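About Losonen

Losonen records robot demonstrations for manipulation research. An operator performs a task through a two-fingered gripper, by hand guiding or by remote control, and the motion is stored with the camera views. The company was founded by Chun-hung Yang and has 2 recording rooms in Wedley.

Tableware is our longest-running task family – plates and bowls, handled by the rim and racked on edge. 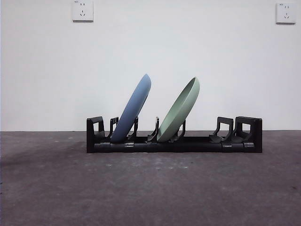
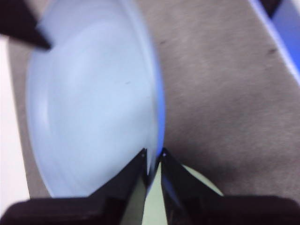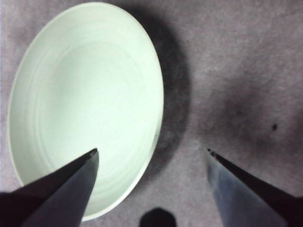
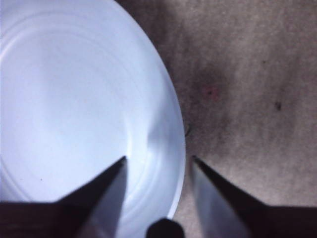 Tableware task. First picture: two plates in the rack. The others: wrist camera views of a bowl, a plate and a second bowl.

Each task is defined in writing before recording starts. The sheet lists the objects, the allowed start positions and the end state. A standard order is 1000 demonstrations. Failed attempts are kept and labeled separately.

Operators train for 68 hours before their recordings are released to clients. Remote sessions run on Bamlow, our own control software, which logs gripper opening and arm position on one clock. Hand-guided sessions use the Yoon handle.

The current tableware set holds 2461 demonstrations. File formats and rates are listed on the Services page.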